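Flivmont Shop Shelving and Side Table
Set-up Guide, Section 3: Stocking, Facing Up and Clearing Down

Section 2 covers assembly of the uprights, back panel and shelves. Do not start on this section until the feet have been levelled and the Cavard locking clips are pushed fully home on both sides of each shelf.

3.1 Before you stock

The unit is normally set against a plain wall with the steel side table to its right. The table is used for sorting, pricing and checking stock on its way to the shelf. It is not a selling surface and should be cleared at the end of each session.

1. Wipe each shelf from back to front with a dry cloth.
2. Check that the white front strip is seated along the whole length of the shelf. A strip that stands proud at one end will catch the base of a can.
3. Put the side table in position. Leave enough room to walk round the free end.
4. On carpet, press down on each corner of the table in turn. If it rocks, adjust the foot on that leg by a half turn and try again.

3.2 Placing tall cans

Tall crisp cans are light for their height and tip easily. Keep to one variety per position.

1. Bring the cans to the side table first. Stand them towards the back.
2. Place boxes on the shelf before cans, starting at the left-hand end.
3. Work along from the boxes to the right, standing each can upright with the label facing out.
4. Leave a gap for any variety still waiting on the table.
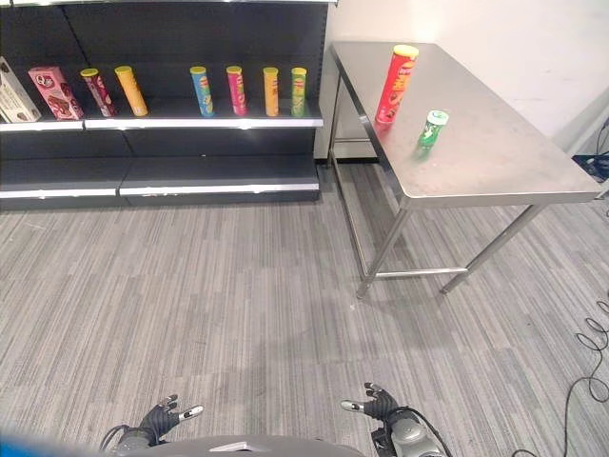

Fig. 3-1. Boxes at the left, cans to the right, with a gap left in the row. Red can and short green can on the side table.

Note: Boxes may lean on one another at the left-hand end. Straighten them when the row is complete.

Caution: Do not stand on the base shelf to reach the top of the unit. It is rated for stock only. Use a step.

3.3 Fallen or leaning cans

A knock to one can will often bring down its neighbours. Deal with these before adding anything new to the shelf.

1. Stop stocking and put down whatever you are carrying.
2. Start with the can nearest the front strip, as this is the one most likely to roll off.
3. Hold the can round the middle. Do not lift it by the lid.
4. Stand it upright, turn the label to the front and let go only when the base is flat on the shelf.
5. Carry on towards the back of the row.

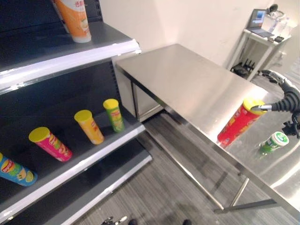
Check the lid of every can you have handled. If a lid has lifted, press it down all the way round. A can with a dented rim or a broken seal should be taken out of stock and put in the returns box, and the position left open until a replacement is ready.

Small tubs behave differently from tall cans. They are more stable when upright but roll further once over, and the steel table top gives them very little grip. Keep them away from the table edge.

3.4 Laying cans on their sides

Cans may be laid down when a shelf is being rearranged or when the shelf above is set too low for them to stand. Point all the lids the same way and keep one layer only. Anything with a loose lid must stay upright.

If cans are to be left lying down overnight, fit the Fasano shelf stop (part 2323, supplied in packs of 14). Push the stop down behind the front strip until it clicks.

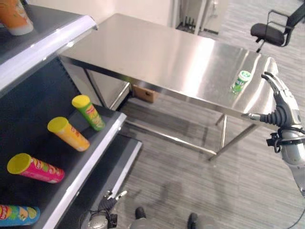

Can I use the shelf stop on the base shelf as well?
The same stop fits all shelves. On the base shelf, fit it before stocking, as it is awkward to reach with cans in place.

3.5 Floor and base

Clear the floor before moving the table or the shelving.

1. Remove any cartons from under the table.
2. Check along the front of the base for dropped lids and price tickets.
3. Vacuum up to the base panel with a narrow nozzle. Do not push the nozzle against the corner of the light-coloured edging.
4. Marks on the carpet should be blotted, not rubbed.

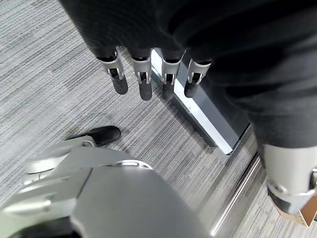

Fig. 3-2. Slanted base panel with bright edging, on striped carpet.

If the edging has come away at the corner, order a Kemppainen trim kit and see Section 5. Parts enquiries: Ximeng Xie, Flivmont spares desk. The desk closes at 3 on Friday.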